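Tabletops and Work Surfaces, Shared Studio
Skistach Building, Level 2

Surface notes compiled by Yaqin Kong and Zihan Jiang for the furniture register. Entries follow the register order. Finish and grain are recorded as found, under the room's ordinary lighting. Colour names are descriptive and don't correspond to a supplier's chart.

Register entry 7. Table, pale top
Blond to cream, with faint pink and beige streaks. Species not confirmed – maple or birch are the likely candidates, and the entry stays open until the purchase record is found. Grain runs in long curved bands, with nested arcs resembling a cathedral figure at one side and flatter, near-parallel waves at the other.

Finish: smooth to the eye, faintly glossy, grain showing as colour variation only. Reflected light washes out the figure through the central area, so colour matching should be done from the warmer areas to either side.

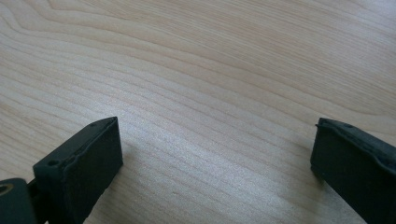
Care for all pale tops is the same. Wipe along the grain with a damp cotton cloth, then dry with a second cloth. No ammonia cleaners, no abrasive pads. Felt goes under anything ceramic or metal that will stay put overnight. Adhesive labels belong on the underside of the table, next to the register number.

Register entry 8. Bench, Carvalho pattern
Length 1,245 mm. Oiled top, dark brown, re-oiled by Shaohua Qian in September. Two coats, light sanding between. Some unevenness in sheen at the window end – to be looked at again before the next coat.

Register entry 9. Side table, Kirell
Grey laminate, square edge. Edging lifted at one corner and re-glued. Clamp left on overnight. No further work planned.

Register entry 10. Drafting table
Top thickness 29 mm. Tilt mechanism stiff but serviceable. Ink staining near the lower ledge is old and has been left alone.

Corrections to finish or species go to Yaqin Kong, with the register number in the subject line. Requests to move a table between rooms go to Zihan Jiang.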